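Ticket 241 - Label printer drops jobs after the first page
Opened by: Marloes Boersma, Matholm front office
Assigned to: Kristof Bosman
Status: Monitoring

Reported problem
Shipping labels sent from the Ceklow order screen print one page and then stop. The queue shows the rest as "sent" but nothing comes out. Started in July after the office network was moved to the new switch. Single labels are fine.

Notes, 9:40 am
Restarted the print spooler and cleared the queue. Sent a test batch from Marloes's login. First label printed, the rest vanished. Same result from Ilse's machine, so I've ruled out the user profile. Driver is the current one.

Checked the labels themselves. The stock is the right size and the gap sensor calibrates without an error. Colour of the status light stays green the whole time - no fault recorded on the printer.

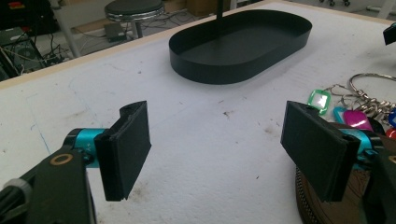
Notes, 11:15 am
Printer was still set to a static address from the old range. The new router was handing the same address to a phone in the meeting room. Moved the printer to a reserved address and updated the port on both PCs. Batch of 300 printed through to the end.

Notes, 2:05 pm
Femke Brouwer reports the Zirkport returns labels still stop after page one. Those go through a separate queue I'd missed, which was pointing at the old port. Changed it and reprinted her batch. All came out.

Still to do
- Remove the old port from the print server
- Ask Ilse Martens whether the warehouse PC uses the returns queue as well
- Organise a spare roll of labels, we used most of one testing

Leaving this open until the end-of-month run. Please add a note here if it drops a job again, with the time and which queue it was.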